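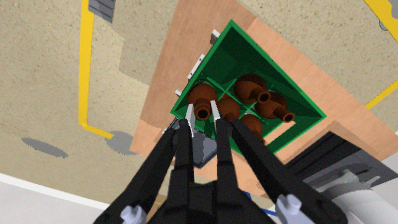 New research centre for rural trade opens at Edura

The School of Economics at Edura opened its Centre for Rural Trade and Prices on July 2, 2019, after two years of planning. The centre brings together staff from economics, geography and agricultural policy who until now have worked in separate buildings and, in several cases, on much the same questions.

Its first director joins from the University of Bitano, where she was Reader in Development Economics and ran the master's programme in applied trade. Her own work deals with how small producers set prices when they sell through more than one market. She takes up a chair in the School at the same time and will teach on the second-year trade module from the autumn.

The centre starts with 7 research staff and four doctoral students. Two further lectureships will be advertised before the end of the year, one in household survey methods and one in transport economics.

Household survey

The largest project to move into the centre is the Ngui household survey, which has followed the same farming and craft households since it was set up with a small internal grant. The latest round was finished in May and covers 2,315 households in 70 villages. Of these, 1,242 sold goods outside their own district at least once during the year. Cleaned data will be open to staff and registered students once the codebook has been checked. Requests should go to the centre office and not to individual members of the survey team.

A first working paper, on the cost of getting goods from Ngui to the wholesale market at Turero, is in draft. It finds that road tolls matter less than waiting time at the market gate, although the authors say the result needs testing against the dry season figures.

Seminars and visitors

The lunchtime seminar series in development economics will now be run by the centre. It keeps its usual slot and room. Doctoral students who would like to present should send a title and a short abstract to the School office.

The centre can host up to three visiting fellows a year, for stays of between one and six months. Fellows receive a desk, library access and a contribution towards travel. Application forms are available from the School office.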